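You can now teach our kitchen robot from your own sofa

Irotholm, November 4, 2018

I've spent most of this year with a controller in each hand, moving vegetables that don't exist, so I'm very happy to say that Werorero is open to everyone from this morning!

Werorero is our practice kitchen for two-armed robots. You log in, pick up the controllers, and the two arms on screen go where your hands go. Do the job once, start to finish, and we keep the whole run: every reach, every pinch, every wobble. Those runs are what the robot learns from. No code, and no special kit beyond the controllers (the ones that come with most headsets are fine).

We've been trying it out with people in Brernwood since March. They've given us 462 runs so far, and the good ones are very good indeed. My colleague Fiifi Dogbe built the kitchens and keeps adding to them, so there are now 21 to choose from, with different pots, boards and things to pick up.

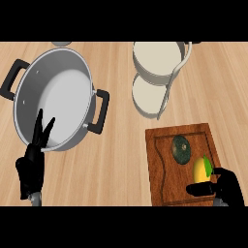 A Werorero kitchen, with the right gripper at the yellow fruit and the stock pot on the left.

Fruit is where most people start, and where most people get cross. You come in too fast, you nudge it, you try again. Please do send us those runs as well! Fiifi says a robot that has only ever seen tidy grabs doesn't know what to do after a clumsy one, and I've given him plenty of clumsy ones to work with.

A first session takes 20 minutes, including the warm-up, and you can stop halfway and come back. If your left and right feel swapped, it's in the settings under "view" (I lost a whole afternoon to that).

We have 400 free places for the first round. Colleges and clubs can ask for a group login, and the team at our Wattimena office will set it up for you. The finished runs will be shared with everyone who takes part, so you can train your own arms on them too.

To sign up or to arrange a go at our Irotholm workshop, write to me, Chantal Caron, at the press desk. I answer everything myself, though it may take me a day or two this week.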